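We use cookies to improve your reading experience and to measure traffic. Accept all | Manage settings
Sign up for the monthly Vonow digest

Posted in February | By the Leminach group, Cedville

4. Collecting the demonstrations

4.1 Teleoperation setup

All demonstrations in this section were recorded by remote control. The operator wears a pair of gloves that report finger joint angles, and the wrist poses are tracked separately. Both streams are mapped to the two arms of the robot by the Marchuk retargeting layer, which we use without changes except for the thumb limits described in Section 3.

We had first tried moving the arms by hand with the motors in a compliant mode. This works for the arms but leaves the fingers without a usable signal, and the person guiding the wrist tends to block the head view. Hand guiding was kept only for setting the start pose at the beginning of a session.

4.2 The steamer task

The task is to move steamed buns from an electric steamer to a plate. It was chosen for three reasons. The buns are soft, so grip force matters. The lid has to be handled before anything else can be reached. The two arms have separate jobs for part of the episode and must share the space over the pot for the rest.

Figure 2 shows the layout used for the four-bun condition, with the lid flat on the table to the left of the pot and the plate to the right. The steaming tray stays in the pot throughout. The buns are set out in a diamond, one at the back, one at the front and one on each side. Operators were told to take the front bun first, but the order after that was left open, and the recorded order is stored with each episode.

Figure 2. Workspace for the steamer task, head view, with both hands over the table and all four buns on the tray.

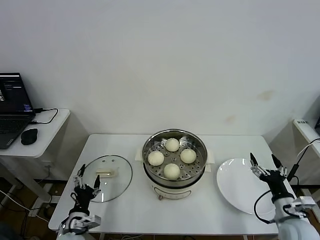
4.3 Episode selection

We recorded 3513 episodes. An episode was dropped if the tracking signal was lost for longer than half a second, if a bun left the table, or if the operator pressed the discard pedal. After this step 3371 episodes remained. Of these, 1869 use the four-bun layout and the rest use one or two buns.

Failed grasps followed by a second try were kept. Removing them gave a cleaner set but a policy that stalled after its first miss. Idle time at the start of each episode was trimmed to the first wrist motion. Idle time in the middle was left alone, as operators often paused to check finger placement and we had no safe rule for telling such pauses from delay.

Training used action chunks of 32 steps. Shorter chunks made the fingers open and close repeatedly near the bun surface.

Comments (3)

gripnotes: Did you log fingertip force, or is the grip inferred from joint angles only? Section 3 reads both ways.

Leminach group: Joint angles and motor current. No fingertip sensors. We will fix the wording in Section 3.

t_bench: What did the discard pedal do to the count per operator? Ours use it very unevenly and it skews the set.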